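Gadano Progress Labels, Working Meeting
Minutes, Friday, Room 2, 10:00 a.m.

Present: Larasati Saragih (chair), Santosh Bansal, Genalyn Umali, Noel Policarpio
Apologies: Philomena Ó Flaithearta (comments on item 3 sent in writing)
Minutes: Genalyn Umali

1. Previous minutes
Accepted with one correction. Under item 4, "frame accuracy" should read "segment accuracy." Santosh to change the shared copy.

2. Data status
The Cabanatuan set stands at 3397 episodes after the December cleanup. Of these, 1115 have been labeled by hand with the support-state scheme. Noel has held out 200 labeled episodes for evaluation, and the split is fixed from this version on. Episodes with a dropped head stream were removed before the split was drawn.

Noel asked whether the unlabeled episodes could be used for pretraining the visual encoder. Agreed, provided none of them share a recording session with the held-out episodes. He will check session IDs and report.

3. Support-state labels
Larasati presented the revised scheme. The old scheme gave each time step a percentage based on elapsed time. It penalized any episode in which the operator took the objects in an unusual order, and it gave a pause the same credit as a placement. The new scheme records, for each object, what is supporting it: table, rack, stand, mug tree, appliance, or gripper. Progress is then computed from the set of support relations, with no reference to time or order.

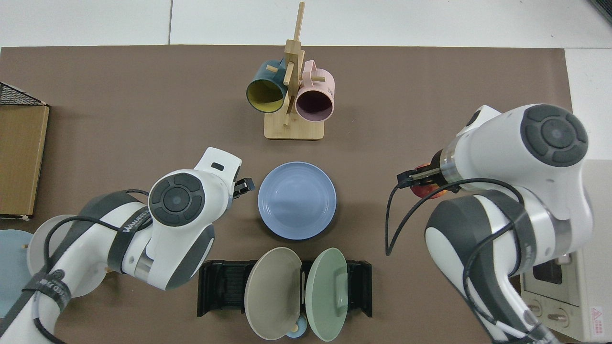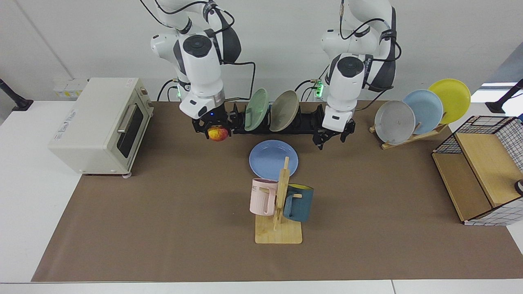
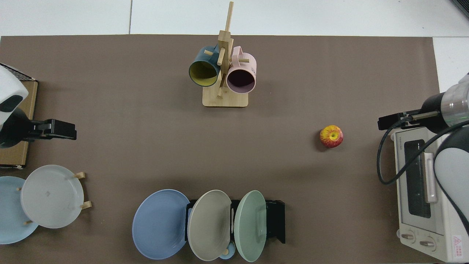

The main open question was how to label plates when the rack is the target, given that a plate can be visible, in the correct place, and still hard to separate from its neighbor. Santosh had argued for a count of plates in the rack as the label. Larasati prefers one relation per plate, so that the model has to commit to which plate has moved. In the third picture the black rack holds a blue, a cream, and a pale green plate, and the apple is by itself on the table. In the second the rack holds two plates, a light blue plate is flat on the mat, and the apple is in the closed gripper. A count would describe the rack correctly in both cases and would say nothing about the plate on the mat. Agreed to keep one relation per plate.

Philomena's written comment: the gripper relation should begin at closure on the object and end at release, even if the object is touching the table for part of that time. Accepted. Labelers have so far been split on this, and the affected segments will need a second pass.

An object that is partly hidden in the head view is to be labeled from the fixed view where one exists. If neither view settles the matter, the label is "unknown" and the relation is left out of the loss. Labelers are not to guess from neighboring time steps.

4. Results
Santosh compared the two label schemes using the Lastum backbone, with 800 training episodes in each run and the same held-out split. The support-state model ranked pairs of time steps in the correct order more often than the elapsed-time model. The gap was largest in episodes where mugs were handled before plates. The two were close in episodes that followed the usual order.

Errors in the support-state model are concentrated in two places: plates that overlap in the rack when seen from the head, and the few time steps on either side of a release. Genalyn noted that the second group may come from the labeling disagreement in item 3. No numbers to be circulated until the second pass is finished and the runs have been repeated with new seeds.

5. Tooling
Jokeo now loads two views side by side but loses sync after a long scrub. Workaround is to reload the episode. Noel has a patch under review.

6. Actions
Santosh: correct previous minutes; repeat both runs after relabeling.
Noel: session ID check; sync patch.
Genalyn: add the closure and release rule to the labeling guide.
Larasati: select segments for the second pass and send the list to Philomena.

Meeting closed 11:10 a.m.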